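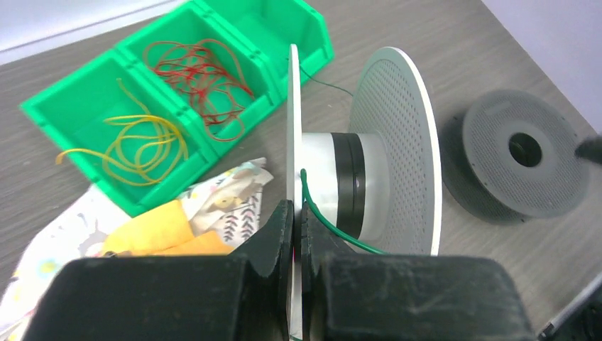 ## The shed sale, and what we're doing about it

The Flarngate spring sale is back in April, and so is the argument over pricing. Last year we took $600, of which more than $60 came from one man buying other people's extension cords. We'd like to do better, and Uthai Ratanaporn has kindly agreed to run the tables again, having lost the vote.

A few rules. Drop-off is at the Forkcombe Road entrance, by noon. If you bring a box marked "misc," you will be asked to open it. Paint cans go home with you. So do bread machines – we had four last time and sold none, and I suspect two of them were the same one.
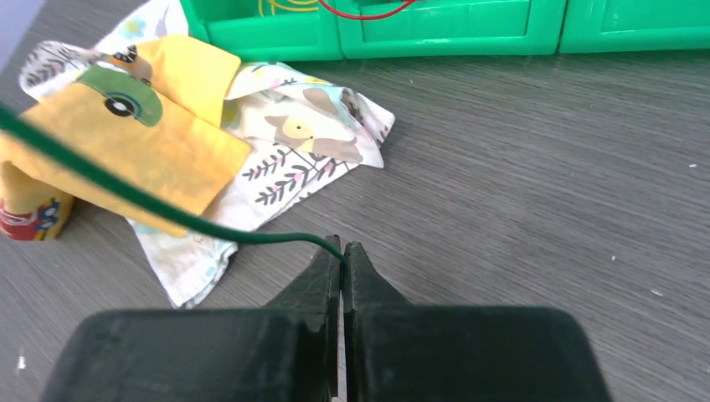 *Green cable, going by the foot this year.*

Prices start at 27 cents, a figure chosen at the last meeting after a long discussion I won't repeat. Uthai wanted a quarter. Someone else wanted thirty cents. We now need a great many pennies, so please look under your couch.

Haggling opens at two. Before then the sticker is the price, even if you knew the seller's mother. After three, everything left on the garden table is half off, and after four you may find things placed in your car.

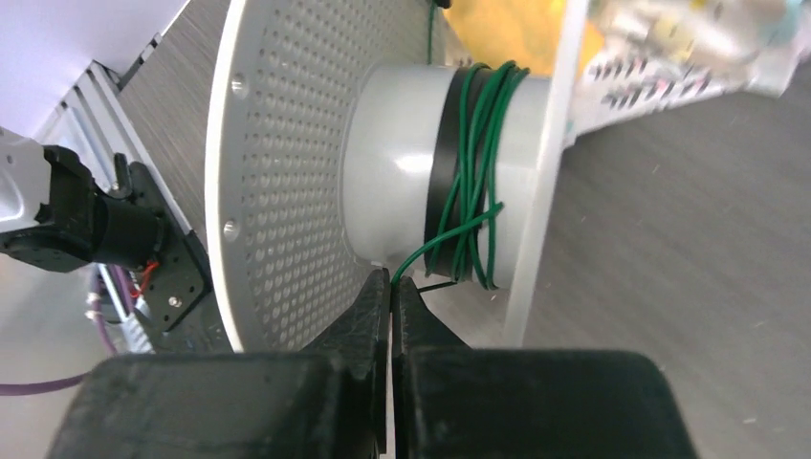
*Spool and green wire.*

There are 66 spaces in the Kolev lot and we fill them early, so walk if you can. Coffee will be on from eight. It is the same coffee as last year – the same brand, I mean. Bring your own mug, and take it home afterward, or it will be priced.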